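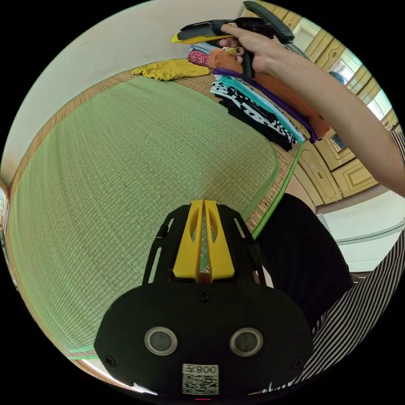 Folded clothes and the green woven mat.

Zudo Husar Record Player Review: Three Months of Albums, Start to Finish

I should say up front that I came to the Husar as somebody who had mostly stopped listening to whole albums. I still bought them (my shelves will tell you that) but what I did with them was put them away, then play the two songs I already liked from my phone while I did the dishes. So when I went looking for a new record player in May, what I wanted was something easy enough to use that I would really use it, and nice enough to hear that I'd stay in the chair for side two.

The Husar is Zudo's all-in-one model. You get the turntable, the amplifier and a pair of small speakers in one carton, with all the wires, and it cost me $228 at the shop in Galtalham where I've been buying used records since before my kids were born. There's a fancier version with a walnut finish. Mine is the plain gray, and I've grown very fond of it!

Setting it up

I am not handy. My last turntable came with a booklet that had a chapter on tracking force, and I read it four times and then called my brother-in-law. With the Husar you take out the foam, drop the platter on, loop the belt around the little brass post, and plug in the speakers. The cartridge is already mounted and the counterweight is already set. It took me most of a pot of coffee, and a good part of that was me wandering off to decide which record should go first.

The one place I got stuck was the belt. The instructions show it going on from underneath, through a hole in the platter, and the drawing is so tiny that I had it twisted the first time. A twisted belt makes Joni Mitchell sound like she's singing from a rowboat. I took it off, smoothed it out with my fingers, put it back and all was well.

Do put it on something solid. I started with it on top of the low bookcase in the living room, which sits on old floorboards, and every time the dog came through, the needle gave a little hop. It lives on the heavy sideboard now and hasn't skipped since, even with grandchildren in the house.

How it sounds

Warm, is the first word I'd use, and I know everybody says that about records, so let me try to do a bit better. Voices come forward. Pianos have some weight to them. Brushes on a snare drum sound like brushes and not like somebody rustling a bag. I played Blue, I played Kind of Blue (my little joke with myself, that evening), and then I played Aretha's I Never Loved a Man the Way I Love You at a volume my husband noticed from the garage.

The record I've leaned on most is one most of you won't know, Marcelino Guimarães's Bristatcombe, which is just him and a nylon-string guitar, with a cello turning up on the last three songs. I bought it from him at a table after a show and I've played it on everything I own. It's very quiet, with a lot of breathing and finger noise, and cheap players tend to bury all of that under hum. On the Husar the hum is there if you put your ear right up to the speaker between songs, and from the couch I can't hear it at all. When the cello arrives you feel it in the sideboard a little bit.

Now, the bass. These are small speakers and there is only so much they can do. My son brought over a stack of his hip-hop records and we had a lovely afternoon with them, but he was polite about the low end in the way your children are polite about your driving. If that's the music you love most, there are proper outputs on the back, and you could run the turntable into bigger speakers later on. For singers, folk, jazz, old soul and most of the rock I grew up with, I haven't wished for more in a room the size of mine. In a big open room you might.

Living with it

The arm does not return by itself. When the side ends, the platter keeps turning until you get up and lift the needle. I have fallen asleep to that soft little tick more than once, and Zudo could surely have put an auto-stop in at this price. I'd have happily given up the Bluetooth for it. (There's Bluetooth. It works. My daughter uses it to play podcasts when she's over, and I leave it alone.)

The cueing lever, on the other hand, is a joy. It comes down so slowly and gently that you have time to sit before the music starts. My old one dropped like a dinner plate.

The dust cover is a bit thin and shows fingerprints, and the hinges won't hold it partway open. It's all the way up or all the way down. Because the hinges sit at the very back, you also need to leave a hand's width between the player and the wall, so measure before you pick your spot. I didn't, and there was a Saturday-chore sort of conversation about moving a lamp.

The speed knob clicks between 33 and 45. It won't play 78s, so my grandmother's box of polkas stays in the closet for now.

I did write to the company once, when one speaker started crackling. They wrote back the next morning and asked me to swap the left and right wires to see if the crackle moved. It did move, so it was the wire, and they mailed a new one at no charge. The new wire is longer than the old one, too, and that let me pull the speakers farther apart. I'd suggest doing that in any case. With them tight against the player everything seems to come from one spot, and with them out toward the ends of the sideboard the band spreads itself out very nicely.

Who I think would like it

If you already have a shelf of records and a machine that intimidates you, or one in the basement with a broken belt, I think you'd be very happy. It would make a generous present for somebody just starting out as well. A serious collector, like the gentleman at my record shop who has 3,000 albums and opinions on every one of them, will want to pick his own parts, and he told me so at some length while ringing me up.

I've played something on it nearly every evening, usually both sides. Last night it was Carole King, and then Bristatcombe again.

My rating: 4 out of 5. It loses the one for the missing auto-stop.

Good: simple setup, lovely with voices, gentle cueing lever, helpful people on the other end of the email
Not so good: light on bass, no auto-stop, flimsy cover, tiny drawings in the booklet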